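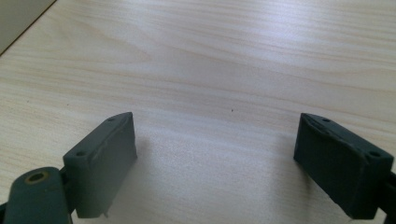 Gripper comparison trial: paid participants wanted

Ulik is looking for 17 people to help us compare hand-held grippers at our workshop in Gallardo. You will use each gripper to pick up and put down everyday items on a tabletop, and tell us how it went. The results will decide which finger pads and which camera position we use on our next robot arm.

No experience with robots is needed. We have enough engineers giving us their opinion already and would like to hear from people who work with their hands in other ways, such as cooks, sewers, gardeners, mechanics and nurses.

What you will do

You will come in for two sessions of three hours each, on separate days. In the first session you learn to use the grippers and do a set of practice tasks. In the second you repeat a longer set of tasks with each one, including folding a cloth, stacking cups, sorting cutlery and putting lids on jars. A camera on the gripper records the fingers and the tabletop. Your voice is not recorded.

There are two grippers in the trial. The Pristalix has flat rubbery pads. The Neltusano has narrower, curved fingers and a lighter trigger. Half the group will start with one and half with the other. After each block of tasks you fill out a short form on grip, comfort and how tired your hand feels. Please be frank. A low score is as useful to us as a high one.

Who can apply

You must be 18 or over and able to stand or sit at a bench for the length of a session, with breaks. You need normal use of at least one hand. Both grippers can be used left-handed, and we would like more left-handed people than we had in March. Glasses are fine. If you have had a wrist or hand injury in the past year, tell us when you apply and we will talk it through with you before booking.

People who took part in the March trial can apply again, but new applicants will be placed first.

Pay and practical details

You will be paid for both sessions, including breaks, at the casual technician rate. Payment is made by bank transfer after the second session. If you stop early you will be paid for the time you were here. Tea, coffee and a light lunch are provided.

The workshop is on the ground floor with step-free entry. There is parking at the rear and a bicycle rack by the front door. Please wear closed shoes and leave rings and bracelets at home.

How to apply

Fill out the form on the Ulik website and choose "Gripper trial". Tell us which hand you prefer, what kind of work or hobbies you do, and which times of day suit you. Applications close on 20/05/2021. We will reply to everyone by email, including those we can't place this time.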